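Bag storage at Borkwood

From May, bags left at the Borkwood front desk are tagged on arrival and held for 30 days. The limit per person is two bags, each no heavier than 22 pounds. Tags are issued by Yamila Montecinos until 3 p.m.; after that, use the Lill entrance.

Straps should be fastened before a bag is shelved. Wet items are not accepted.

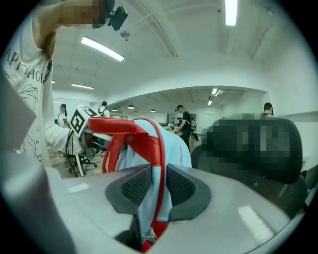
Unclaimed items

Anything left past the limit goes to the Skokance office. Contact Hakim Lubis to arrange pickup.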